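Regrouting the hall bathroom floor

February 12, 2018

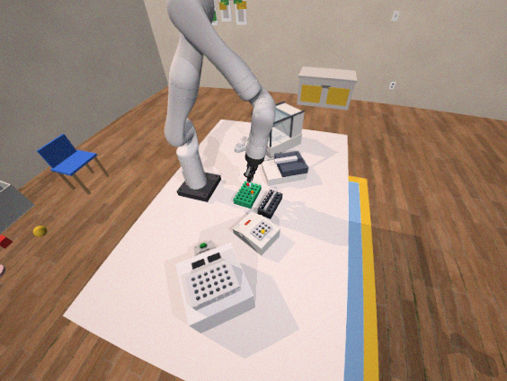 The green rack and the black one, side by side under the arm.

I put off the hall bathroom floor for most of last year. The tile itself is fine, small white hex that was there when we bought the place, but the grout had gone gray near the tub and was coming out in crumbs by the door. In December I finally bought a grout saw and started.

The saw was slow. I did one strip along the wall by hand and it took the whole evening, so I borrowed an oscillating tool from Chiamaka Briggs and bought a carbide blade for it. That went much faster. I chipped 6 tiles, all of them behind the toilet, and I left them in.

I got two quotes before deciding to do it myself. Osaze Adeyemi wanted 449 dollars for the grout alone. The other quote was 1000, with new caulk and a new threshold included. Both seemed fair. I had the time and not the money, after the water heater.

For grout I used a sanded mix from Voleck in the light gray. I had wanted white, but Adebayo at the tile counter talked me out of it for a floor. Mix it a little stiffer than the bag says. My first batch was runny and sank in the joints, and I had to go over that corner again the next day. The second batch was like peanut butter and stayed where I pushed it.

Wiping took longer than spreading. I changed the water four times and still had haze in the morning — a dry towel took most of it off, and the rest came up with a haze remover.

I waited three days and put on two coats of sealer. Then new caulk around the tub, where I used tape on both sides and pulled it while the caulk was still wet. There is one lumpy spot near the faucet end.

The threshold is still the old one. It has a crack on the hallway side and I have not found a marble piece in the right width. Titilayo says Danladi cuts them to order, so I will call there next week and ask what they charge.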